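# Apples on a plate or in a basket – which keeps them better, and how to stop bruises?

**Guoqing Xie**, 14 April 2023

Hello to all. I have a small problem with apples and I hope somebody has experience with it.

We buy red apples for a shared kitchen table. The variety is sold here under the name Song, it is red with some yellow and has a thin skin. Every apple weighs close to 200 grams, so they are not small. Until now I put them on a white plate with a low rim. The plate is easy to wash and the apples look nice on it, but they touch each other, and where they touch I find soft brown places after some days. I lift the top one first and try to put it down gently, but I think the plate is simply too hard for them.

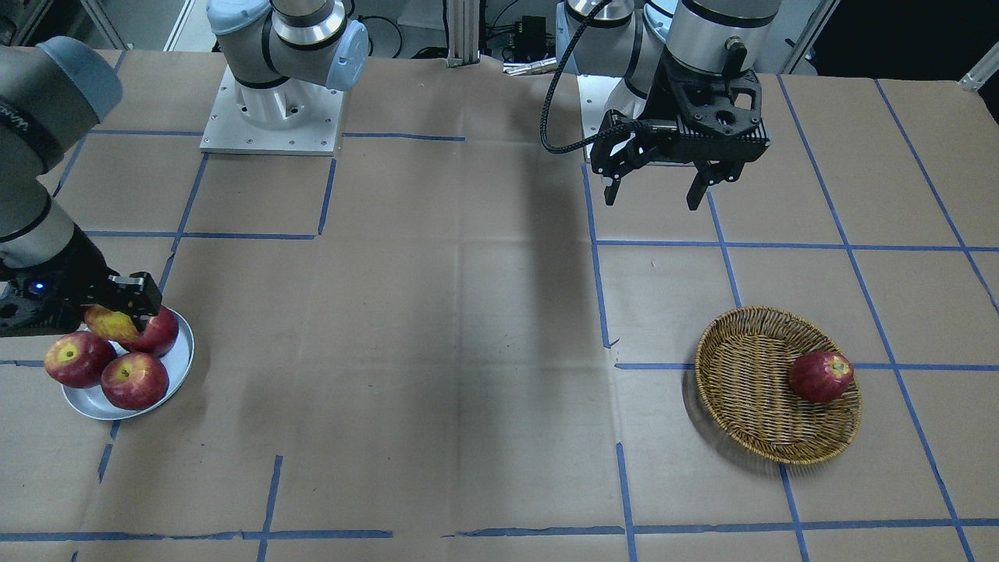
My table is covered with brown kraft paper, which I fix and change when it becomes dirty. The paper is good against scratches but of course it does not protect the fruit. I also have blue painter's tape on it in squares, so that everything has its own place and we do not push the fruit into the middle of the work.

Now I have got also a round wicker basket. My idea is to move a part of the apples into the basket and to leave the others on the plate for eating the same day. But I have these doubts:

- Is wicker really softer for the apples, or can the weave make marks in the skin?
- Should I put a cloth inside? If yes, does the cloth hold the moisture and make it worse?
- Do I wash the apples before, or only before eating?

I do not want to keep them in the fridge, because then people forget that they exist. In July our room is quite warm, so I would like to find a good habit before the summer comes.

Thank you in advance, and sorry for my long text.

---

**Ranberg**

Basket. Plate is for serving. Don't wash until you eat them.

---

**Resamport**

I agree with the basket but the short answer above leaves out some things, so I try to add.

The bruises come mostly from the moment of putting down, and the touching alone does little. An apple which falls only a few centimetres on a ceramic plate, or on another apple, gets a brown place that you see only 2 or 4 days later. So the plate gets the blame for something that happened earlier – maybe already in the shop or in the bag. Feel every apple with your thumb when you bring it home. The soft ones go on the plate and are eaten first, the firm ones go in the basket.

About your doubts:

**The weave.** If the basket is tightly woven and has no sharp ends inside, it will not mark a firm apple. Go with your hand along the inside wall. If something scratches your finger, cut it off with small scissors or rub it with fine sandpaper. I had a Cillberg basket with one bad end near the bottom and it made a small hole in the same place of every apple that I put there.

**The cloth.** One thin layer of cotton is fine. Please do not use a thick towel. Take it out and shake it when you fill the basket again, and if it feels damp, let it dry fully before it goes back.

**Washing.** Here I agree with the first answer. Water stays in the hollow around the stem, and that is where the rot likes to start. If you must wash them early, dry the hollow with the corner of a cloth.

**How many.** One layer only. When you start to build a second layer, the lower apples carry the weight and you cannot see them any more. With big fruit like yours it is better to keep the rest in a cool place and bring them in small groups.

**When you move them.** Take the apple around the middle with the whole hand and do not press with the fingertips. Bring it down inside the basket until it touches the bottom, and only then open the hand. Start at the wall and go to the middle. It is slower but you will have less waste. 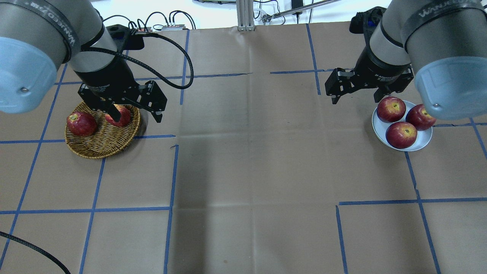 Cillberg adds that a basket should not stand flat on paper for a long time in a warm room, as the air cannot pass under it. Two thin strips of wood below are enough, or four corks if you have them. In the same message there is a warning about bananas: keep them away from the apples in July, they make each other ripe too quickly.

---

**Guoqing Xie**

Many thanks, this is very useful for me. I checked the apples with the thumb as you say and one was already soft on the side, so it was my lunch. I will take a thin cotton cloth and only one layer.

One more thing, if you still read this: does the plate need also a cloth, or is it okay without when the apples stay there only for the day?

---

**Resamport**

For one day it is okay without. Only put them down slowly.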